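Campaign field organizers wanted, Belport and Zimer

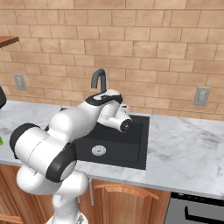
A dark sink basin, marble countertop and brick-patterned wall

The campaign of Aksel Kárason for the Belport county council is looking for 4 paid field organizers. The contract begins in February and ends one week after the vote.

Your work will be mostly outdoors and on the phone. You will visit homes in the Motgate and Onu neighborhoods, write down what residents tell you, and prepare the walking lists for the next evening. There are 18 precincts in the district, and each organizer will be responsible for several of them. Last time we lost by 91 votes, so we take every street seriously.

We ask for:
Good spoken English. A second language is welcome.
Free evenings and Saturdays.
A driver's license, or a bicycle and strong legs - the hills in Onu are steep.

Previous experience in politics is not necessary. You do not need to be a member of any party, but you should feel comfortable to speak for our program on bus service, rents and the school budget.

The pay is $165 per day, with travel costs paid separately. Training takes place during two days at our Zimer office, and it is also paid.

Please send a short letter and the name of one reference to the Zimer office before 28 Nov 2019. Interviews are held in person. If you can only come in the evening, kindly mention this in your letter.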